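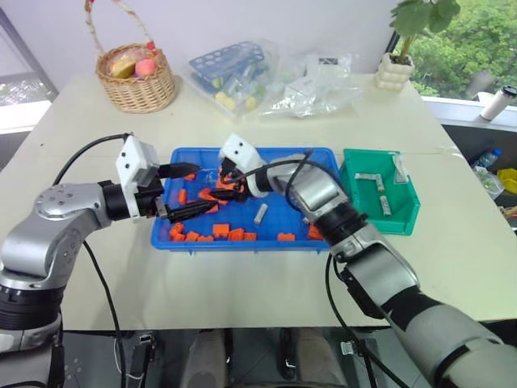
Orange bricks in the blue tray, teal bin to the right.

Sorting one color of studded bricks by size: tray or straight into bins?
Posted by Ustyna Moroz, 2026-02-10

I am sorting a mixed lot of 3827 bricks. Color is done. The next pass is size, and orange is first. I spread a small batch in a shallow tray with a raised rim, pick out one size at a time and drop it in an open-front bin. The small rectangular bricks differ very little in length and I keep misfiling them. Odd parts, such as the light gray cylinder, also get through the color pass. Is there a faster method with fewer errors? The table is white, if that matters.

Beat Steiner
Keep the tray. Reduce the number of sizes per pass to 2: the most common one and everything else. Count studs; do not judge by length. Turn each brick studs up before deciding, as a brick on its side is easy to misread. Put off-color parts in a separate cup and leave them until the end. I did a lot of 2000 this way in June, and the second check found very few errors. A molded tray bottom can keep bricks from lying flat. If yours does, put a sheet of stiff paper in it.

Rupert Camenzind
Just use bigger bins.

Ankit Upadhyay
I agree with Beat on stud count. I would add a reference brick taped to the front of each bin, and a limit of 60 bricks per batch. With more than that in a shallow tray they stack and you sort the same pile twice. White is fine for orange. For the white bricks, put down a dark mat.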